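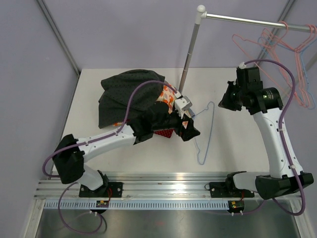 室内物干しというのは、買うときにいちばん考えない家具だと思う。椅子なら座ってから買うし、机なら天板を撫でてから買う。物干しは、梅雨のさなかに部屋のドアノブとカーテンレールと本棚の角がすべて濡れたシャツで埋まった夜、半ばやけになって注文する。私もそうだった。そして届いたのがWilloveckの折りたたみ式の室内物干しである。

使いはじめて2か月になる。レビューを書くには早い気もするが、梅雨から真夏までの、洗濯物がもっとも多くてもっとも臭う時期をまるごと過ごしたので、この製品の嫌な面はだいたい見たつもりだ。2024年8月11日現在、こいつはまだ立っている。先代は立っていなかった。

## 先代のこと

先代はRiriaの突っ張り式だった。床と天井のあいだにポールを突っ張って、そこから腕木を何本か出す方式で、場所を取らず、見た目もすっきりしている。商品ページでは、白い部屋に白いタオルが一枚だけ掛かっていた。

うちの天井はどうも、突っ張られることを想定していない。石膏ボードの向こうに下地がある場所とない場所があり、私が選んだのは後者だった。ある晩、デニムを掛けてから寝たら、明け方に大きな音がして、起きると床にデニムとポールが重なって倒れていた。天井には丸いへこみが残り、いまも私を見下ろしている。退去するときに何と言おうか、たまに考える。

Ririaの名誉のために書いておくと、説明書には下地を確かめろときちんと書いてあった。太字で。私が読んだのは落ちたあとである。

## 置き場所の話

部屋は23平米で、そのうち洗濯物に差し出せるのは窓ぎわの細長い帯しかない。ベランダはあるが、隣の建物の換気扇がまっすぐこちらを向いていて、外に干すと夕方には何もかもがうっすら焼き魚になる。白いシャツが焼き魚の匂いをさせて出勤するのは、本人が思うより周囲に伝わるものらしい。というわけで完全な室内干し派である。派というほどの思想はない。

Willoveckは自立式で、脚を開くと奥行きが約60センチになる。カタログを見たときは大したことがないと思った。自分の部屋で開いてみると、椅子が一脚、行き場をなくした。洗濯の日は椅子をベッドの上に置いている。ベッドの上の椅子というのは不思議に気持ちを暗くするもので、これは製品の欠点に数えるべきか迷ったが、数えないことにする。

閉じればかなり薄くなる。冷蔵庫と壁の隙間に入ると聞いて期待したのに、うちの隙間には入らなかった。脚先のゴムキャップが本体より出っぱっていて、そこだけ引っかかる。キャップを外せば入るが、外すと今度は床に傷がつく。仕方がないので玄関の靴箱の脇に立てている。来客があると、まず物干しが出迎えることになる。

## 組み立て

箱を開けてから立つまで、私は映画を一本観られるくらいの時間をかけた。説明書は絵だけで構成されていて、言葉がない。世界中で通じるようにという配慮なのだろうが、ネジの長短が絵ではほとんど区別できず、世界中で等しく通じないのではないかと思う。長いネジを短い穴に入れると、途中まで気持ちよく回ってから止まる。この「途中まで気持ちよく」というのがたちが悪い。

付属の六角レンチは柄が短く、締めているあいだずっと指の関節がフレームに当たる。手持ちの工具があるならそちらを使ったほうがいい。なければ、この機会に一本買ってもたいした額ではないし、次の家具でも必ず使う。付属のレンチは引き出しに入れた。引き出しには歴代の付属レンチがいて、どれがどの家具のものか、もうわからない。

組み終わったあと、樹脂の小さな輪がひとつ余った。問い合わせたところ、予備だという返事が来た。予備と書いた袋に入れてくれれば、あの晩の私は全部ばらさずに済んだ。

## 干してみる

本題である。

上段の横棒は太めで、シャツをハンガーで掛けても滑らない。表面にごく浅い溝が切ってあり、ハンガーの間隔が勝手に決まる。これは良い。地味だが、とても良い。Ririaのときは、片側に掛けるとハンガーが全員そろって低いほうへ集まってしまい、朝になると中央で一塊の湿った集会が開かれていた。溝があるだけで集会は解散する。

下段は細い棒が並んだ網のようなもので、靴下や下着を平らに置くためのものらしい。ここは評価が割れる。置けば乾くのは乾くのだが、上段に長いものを掛けると裾が下段に届き、濡れた裾が乾きかけの靴下をもう一度濡らす。設計者の頭のなかでは、人間はワンピースと靴下を同じ日に洗わないのかもしれない。私は上段の端に丈の長いものを寄せ、下段のその真下だけ空けるようにしている。慣れるとどうということはないが、寝ぼけているとやる。

左右に引き出せる腕木は、タオル用である。バスタオルを二つ折りにせず広げて掛けられるので、夏場の生乾きの臭いはずいぶん減った。ただし腕木を両方とも出した状態のWilloveckは、もう家具というより地形だ。トイレに行くのに回り込む必要がある。夜中に回り込みそこねて、脇腹にタオルの角を受けた。角といっても濡れたタオルなので怪我はしないが、暗闇で冷たい布に触れられるのは、心臓に悪い。

耐荷重は、普段の洗濯一回ぶんなら不安はない。シーツと厚手のパーカーとデニムを一度に掛けると、横棒がわずかにしなる。しなるだけで、落ちはしない。それでも私は以前の明け方の音が忘れられないので、デニムを掛けた夜はいまだに眠りが浅い。

### 形の崩れやすいもの

ニットや、薄くて伸びる生地の服は、下段に広げて置くのがいいらしい。らしいというのは、広げたつもりで翌朝見ると、どういうわけか丸まっているからだ。脱水のあとの服は袖がどこかに巻き込まれていて、ほどいたと思った場所からもう一本袖が出てくる。これは物干しのせいではない。洗濯槽から出した直後に一枚ずつ振って、肩のところを持って形を戻してから置く。学校の家庭科で習った気がするし、そのときも面倒だと思った気がする。

柄ものの裏返しについても一言。色の濃い服は裏返して干せとよく言われる。室内なら日焼けの心配はさほどないが、縫い目やポケットの袋が外に出るぶん乾きが早い。そのかわり、乾いてから表に返す仕事が発生する。私はこの仕事を先延ばしにし、着る直前に返すので、出がけにいつも片腕が袖の途中で迷子になっている。

## 洗剤と風のこと

物干しのレビューなのに洗剤の話をするのは気が引けるが、室内干しの臭いの大半は物干しの手前で決まっている。私は長いことFulusの部屋干し用を使っていた。香りが強い。非常に強い。臭いを消すというより、臭いの上に花束を叩きつける方式で、乾ききらなかった日には花束と雑巾が両方とも届く。いまは同じFulusの無香料に替え、量を表示どおりに守っている。多く入れれば多くきれいになると信じていた頃の自分には、すすぎという概念がなかった。

そして風である。どんなに立派な物干しも、空気が動かなければ濡れた布の倉庫だ。扇風機を床に置いて、下から斜め上に向けて当てている。首振りにすると全体に行き渡る。Willoveckは骨組みが細いので風の抜けはよく、ここは自立式のなかでも優秀だと思う。夜に干して扇風機を回せば、シャツなら6時間でだいたい着られるところまで行く。襟の裏とデニムのポケットだけは別の時間を生きているようで、いつまでも冷たい。

浴室乾燥があるならそれで済む話だ、と友人のJhair Valderramaに言われた。済む。うちにはない。彼の部屋にはあるのに、なぜか浴室には自転車が干してある。

## ぐらつきについて

販売ページのレビュー欄を読むと、ぐらつくという声と、まったくぐらつかないという声が並んでいる。Rimantas Ramanauskasという人の長いレビューが中でも親切で、脚の付け根のネジは最初に締めきらず、全部組んで床に立ててから最後に締めろ、とあった。私はそれを組み立てたあとで読んだ。説明書の件といい、私の人生では大事なことが常にあとから届く。

いったん緩めて、立てた状態で締め直したところ、横揺れはほぼなくなった。前後の揺れは少し残る。扇風機の風で揺れるほどではなく、通りすがりに肩が触れると返事をするように揺れる程度。キャスターは付いていない。別売りでは用意されているようだが、乾いた洗濯物ごと部屋を移動させたい人がどれほどいるのか、23平米の住人には想像がつかない。

## 畳むところまで

物干しの性能は乾いたところで終わるはずなのに、私の場合、乾いた服はそのまま物干しに住みつづける。朝、そこから一着はずして着る。夜、洗った一着を掛ける。こうなると物干しはクローゼットであり、部屋の中央に常設される。畳めるという最大の長所を、私はこの2か月でほとんど使っていない。

それではいけないと思い、乾いたらベッドに全部下ろす決まりを作った。寝るには片づけるしかない、という理屈である。結果として、ベッドの端に寄せた山の隣で丸くなって寝る技術が身についた。下ろしてしまうと、掛かっていたときより皺が増える。掛けておいたほうがましだったと気づいてからは、上段のものは着るまで掛けておき、下段のものだけ畳むことにした。タオルと下着は畳んだと言っていい形になっている。Tシャツは、引き出しが閉まれば畳んだことになる。

世の中には服の畳み方の本がいくらでもあって、立てて並べろとか、丸めて詰めろとか書いてある。どれも一枚目はうまくいく。

## ほかの候補

買うときに比べたものも書いておく。

- **Lockwoodの壁付けワイヤー。** 見た目は圧勝。使わないときは小さな箱ひとつになる。ただし壁に穴を開ける必要があり、天井にへこみを持つ賃貸の人間がこれ以上建物と揉めるのはまずい。持ち家ならこちらを先に検討する。
- **Ririaの突っ張り式。** 下地さえあれば今でも悪くない選択だと思う。下地さえあれば。
- **何も買わず、カーテンレールに掛ける。** 無料。レールが少しずつ湾曲していくのを季節の移ろいとして楽しめる人向け。

## 細かい不満

掛け金の音が大きい。脚を開ききったときに金属の留め具がかちりとはまるのだが、夜中だと隣に聞こえていそうな音量だ。手で押さえながらゆっくり開けば小さくなる。そのかわり指を挟む。

白い塗装は汚れが目立つ。下段の細い棒は埃がたまりやすく、濡れた布を置く場所に埃があるのは気分が悪いので、使う前に乾いた布でひと拭きするようになった。洗濯物を干すための洗い物が増えた計算になる。黒もあるが、注文した夜は在庫がなかった。

小物用のフックは左側にしかない。洗濯ばさみの付いた角ハンガーをひとつ吊るすにはちょうどよく、もうひとつ吊るしたい人は自分でS字フックを足すことになる。なぜ左だけなのか。右利きの私が右手で掛けようとすると、必ず濡れたシャツの列を越えて腕を伸ばすことになり、袖口が濡れる。

値段は安くない。布を空中に置いておくための棒に払う金額としては、いくらか躊躇した。前の物干しと天井の補修費を合わせて考えるという、やや不健全な計算をして納得した。

## 向いている人

洗濯をまとめてやる一人暮らしか二人暮らしで、窓ぎわに少し余裕があり、天井や壁に頼れない人には勧められる。冷蔵庫の隙間にしまうつもりの人は、キャップの出っぱりを含めて隙間を測ってから注文してほしい。家族が多い家では、下段の裾問題が毎日起きると思う。

10月になったら長袖が増え、腕木に毛布を掛ける日も来る。横棒のしなりがそこでどうなるかは、まだわからない。天井のへこみの真下には、いまのところ何も置いていない。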